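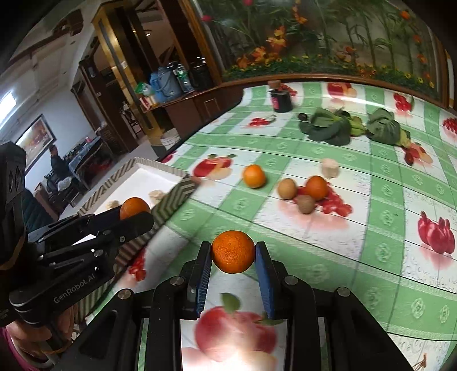
table mid-sort, mandarins, kiwi, egg, greens at the back

Asville Home & Kitchen Board > Kitchen > Storage and Pantry
Thread: everything ends up on the table, where does it all GO

yezzat
quick one bc I have to leave in a few min. whenever I empty the fridge and the bags it all lands on the long table and just stays there. mandarins, a kiwi, greens, an egg, the jar with the red label. no system. I pick stuff up, put it down 2 inches over, call it sorting.

also the tablecloth has fruit printed all over it, apples and so on, so I keep thinking there's more fruit out than there is. how do you people sort? by where it goes? by what goes bad first?

plumbline_pat
By where it goes. Fridge end, counter end, done. Greens first, they wilt.

Kola
lose the tablecloth lol. I had one like that with lemons on it and my kid kept trying to pick them up

yezzat
not losing the tablecloth. it was my aunt's choice and I like it

Ruairi S.
Agree w/ Pat on the two ends but I go by what goes bad first. Soft stuff up front, hard stuff behind. Kiwi depends, squeeze it. If it gives, fridge. If not leave it out with the mandarins a few days.

plumbline_pat
Wouldn't leave kiwi with anything. Own bowl.

Ruairi S.
It's one kiwi Pat

plumbline_pat
One kiwi, one bowl. Small bowl.

tessmakes
Do you have a tray? I use a tray for whatever's getting eaten today and everything not on the tray gets put away. Cut my table time in half

Also is that bread in the one with the zigzag rim? Looks nice whatever it is

yezzat
ok yes tray is in use already but only for snacky stuff, never thought of making it the "today" tray. going to try that. mandarins go in and out of it all day anyway

back again, had to run out. so tried Pat's two ends thing and it fell apart in the middle. the ends are fine, greens stay way down at the far end no problem. it's the clump in the middle, the citrus and the round brown things and the pale chunks all pushed up together.

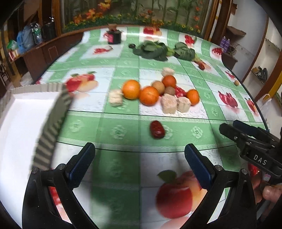

and then there's always one date that rolled off by itself and I find it when I wipe down. so maybe I need a third zone? or just smaller piles. the cloth has those green bands going across, was thinking one band = one kind of thing. is that too much

Kola
ok I take it back about the tablecloth. use the bands!! free grid

Ruairi S.
Bands would work. Citrus on one, dry stuff on the next, and leave a gap so things aren't touching. I'd put dates in a jar right away though, they get sticky and then the cloth gets sticky.

plumbline_pat
Too much. You'll be lining up oranges at 6 in the morning. Just put the stuff away.

tessmakes
Pat she asked how to sort, not whether

plumbline_pat
Putting it away IS sorting

yezzat
lol both fair. Li next door says the same as Pat pretty much, she has a basket from Onance by the door and nothing even touches her table. I don't have the hallway for it

egg question while I'm here, store bought ones, fridge or bowl?

Ruairi S.
Fridge. Store eggs in the US are washed, they need to stay cold.

Kola
my grandma kept hers on the counter for days and we're all fine

Ruairi S.
From her own hens or the store?

Kola
...hens

plumbline_pat
There you go.

yezzat
egg's going in the fridge then. plan for now: greens first, then fridge stuff, today tray, citrus on one band, dates in a jar. kiwi gets its own bowl so Pat can sleep

tessmakes
Wash the greens before or after they go in? I do after, right before cooking. Mine went slimy in 3 days when I washed first

yezzat
before, but I spin them realy dry. about 4 days and they're still ok. paper towel in the bag

plumbline_pat
Paper towel is correct.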